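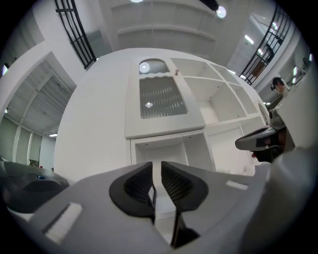
Gumero Recalls 523 Hand-Held Grippers Over a Finger That Can Let Go Late

MILTMONT, January 19, 2018 - Hi everybody. I'm Tsion Alemayehu, I run the hand tools side at Gumero, and I asked if I could write this one myself because I was in the room when we worked out what was going on, and I'd like you to get it from me in plain words.

We're recalling 523 of our hand-held grippers. These are the two-finger ones you carry around and squeeze to pick things up, the kind people use to show a robot how a job is done (opening a cupboard, putting a cup on a shelf, all that everyday stuff). If you have one, please stop using it on doors, drawers and anything with a handle until you've read the rest of this page. You can keep using it on loose objects on a table if you really need to, but I'd much prefer you put it down for now!

What goes wrong

When you let go of the trigger, the two black fingers are supposed to spring apart right away. On the affected units they sometimes stay shut for a moment longer. It's a short delay, less than a second in every case we've measured, and with a sponge or a paper cup you might never notice it. With a door handle it's a different story. You've already started pulling your hand back, the fingers are still holding on, and the door comes with you.

That's what happened to one of our customers last May. Purificación Barroso teaches a robotics class and was using the gripper on a tall cabinet door. She let go, stepped back, and the door swung out after her and caught her on the wrist. She had a bad bruise and a sore week, and she wrote to us the same evening with a very clear, very patient letter that I wish we'd acted on faster. I'll get to that.

As of today we know of eight reports of the fingers sticking. Purificación's is the only one where a person was hurt. In the others there was a scraped cabinet, a pulled-off drawer front and a good deal of bad language.

What's causing it

Inside the body there's a little slider that carries the fingers, and the slider runs on a plastic guide that we buy from Brzozowska. Please don't go yelling at them, the guides they sent us were made exactly to our drawing. The trouble is with our drawing. We changed the grease in the middle of a production run, and the new grease thickens up when the tool gets warm from a long session. The gap we'd allowed between slider and guide was fine with the old grease and too tight with the new one. So the tool works nicely when you take it out of the box, and then an hour or so into the afternoon it starts to drag.

I found that pretty maddening, because our checks at the end of the line are all done on cold tools. Each unit got squeezed, released, squeezed, released, passed and packed. Katia Marchetti on our test bench finally caught it by simply refusing to stop. She kept one gripper going for 1,364 cycles on a cabinet handle, and the first late release came at cycle 541. Then she let it cool down and it behaved perfectly again, which explains why the first few units customers sent back to us had gone home marked "no fault found." I'm sorry about that. If you got one of those back with a cheerful note in the box, the note was wrong and so were we.

How to tell if yours is one of them

Turn the gripper over and look for the serial number on the underside. The ones we want back have a serial that starts with GD and ends in the letter K. All of them were sold under the Gundent name. If your serial ends in any other letter you have the old grease and you're fine, although you're welcome to call us and read the number out over the phone if you'd feel better hearing it from a person.

Please don't try to fix it yourself. I know a lot of you are handy, and I know some of you already have the body open on the bench as you read this. There's a spring behind the slider that comes out fast, and wiping off the grease without changing the guide wears the track down and gives you a new problem in a month.

What we'll do

We'll send you a prepaid box. Put the gripper in it, leave the finger pads on, and send it over to Miltmont. We'll swap the guide, clean out the grease, put the right one in, and then run the tool warm before it goes back to you. You don't need a receipt and you don't need to be the first owner. If you'd rather have your money back, tell us and we'll do that instead, no long form to fill in.

If you use two grippers at once, one in each hand or one per person at the same cabinet, please check both. Pairs were often packed from different batches, so one can be good and the other not.

If you can't spare the tool right now, call anyway. Chaminda Howlader has put together a small stock of loaners, and he's sending them first to schools and to anybody who's in the middle of a project.

What we're changing here

The warm test is now part of the line for every hand tool we make. Any change of grease, glue or spring goes through Katia's bench before it goes into a product, even if the supplier tells us it's the same stuff with a new label. And letters about somebody getting hurt now land on my desk the day they arrive. Purificación's letter sat in the general repairs pile for far too long, behind questions about battery doors and missing screws, and I've called her to say so. She was nicer about it than she had to be (and she gave me two more ideas for the trigger, both good).

Rocío Echeverría, who owns the company along with her sister, asked me to add a line from her, so here it is: "We sold you a tool that's meant to hold on and let go. Some of them only do the first part on time. Send them back and we'll make it right, and we'll pay for it."

To ask for a box, call the Gumero repair desk in Miltmont or write to us through the repairs page. Have your serial number handy if you can. Reporters are welcome to ask for me by name, and Katia is happy to show anyone her test setup and the full log of cycles.

Tsion Alemayehu
Hand Tools, Gumero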